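Play kitchen: tableware and cutting food

The play kitchen stock at Anov was sorted in July and now follows a single layout. Colton Fraser and Tayla Prendergast went through the drawers and put aside 14 pieces with worn edges or a poor fit. The rest has gone back on the shelf, dishes on the left and food on the right.

Plates are kept in mixed shapes on purpose. When every plate is the same, children tend to deal the food out like cards. With a square one, an oval one and a small tray on the table, they start to assign: this goes here, that goes there. The dark tabletop stays for the same reason — pale dishes show up well against it, and younger children find the rim without help.

Cutting food should be closed before it is served. The two halves of a pepper are pressed together until the seam is even all the way along. If a gap remains, check the fastener for fluff and try again. Slices are stored separately and go out on their own dish.

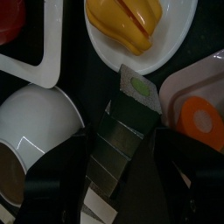 Cleaning and storage

Wipe toy food with a damp cloth and a little washing-up liquid. Do not soak pieces with a seam, as water gets into the join and is slow to leave. Ceramic cups are washed by hand and dried on their side or upside down, never stacked more than two high.

Chipped cups go to Nadja Wieser, in the box under the sink. Please do not return them to the shelf, even when the chip is on the base.

Sets may be borrowed for up to 10 days, with a limit of three dishes and one cup per set. Write the loan on the sheet inside the cupboard door, and note any missing halves when the set comes back.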